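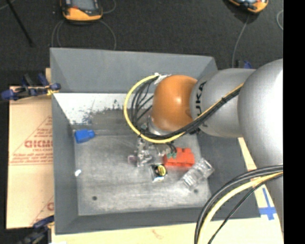 Sigita Raudsepp wrote to ask whether she could return a winter coat she bought in September if the tags were off but she had never worn it outside. Yes, she can, as long as it comes back within the return window and shows no signs of wear. Her note was one of several like it, so the answers to the usual questions about returns at Luvwood are collected on this page.

How long do I have to return something?

You have 30 days from the day the parcel is delivered. If your order came in more than one parcel, each parcel has its own 30 days. Items bought in a store follow the same rule, starting on the day of purchase.

Do the tags have to be on?

No. We prefer it, but a missing tag is not a reason to refuse a return. Stains, pet hair, perfume and altered hems are.

What can't be returned?

Underwear, pierced earrings, opened cosmetics and anything marked Final Sale on the product page. Coats and boots from the Konulau line can be returned like everything else, even when they are marked down.

How do I start a return?

Sign in, open Order History and choose Return Items. Pick a reason from the list and print the label. If you checked out as a guest, use the order number from your confirmation email and your ZIP code.

I don't have a printer. Now what?

Choose QR Code instead of Print Label. The counter clerk at the drop-off point will scan it from your phone and print the label for you. Not every drop-off point can do this — check for the small square symbol next to the address before you go.

Is there a fee?

The first return on each order is free. After that, a second label costs $2, taken out of your refund. Store returns are always free.

Can I use my own box?

Yes. The original bag is fine too if it still closes. Cover or remove the old shipping label, or the parcel may come straight back to you.

When will I get my money?

Allow up to 10 business days after we receive the parcel. Your bank may need a few more days to post it. Refunds on orders over $200 get a second check and can take a little longer.

Can I get a refund on a gift?

Gift returns are paid as store credit. The person who bought the gift is not notified. You will need the gift receipt or the order number.

Can I exchange for a different size?

Not by mail. Return the first item and place a new order. In a store you can swap sizes on the spot if the size is in stock.

My parcel shows as delivered but I have no refund.

Wait out the 10 business days, then write to us with the tracking number from your drop-off receipt. Please keep that receipt until the refund arrives. Without it we can still look into things, but it goes more slowly.

I sent back the wrong item by mistake.

Contact us as soon as you notice and describe the item — color, size and brand if there is one. We hold unidentified items until the end of the following month.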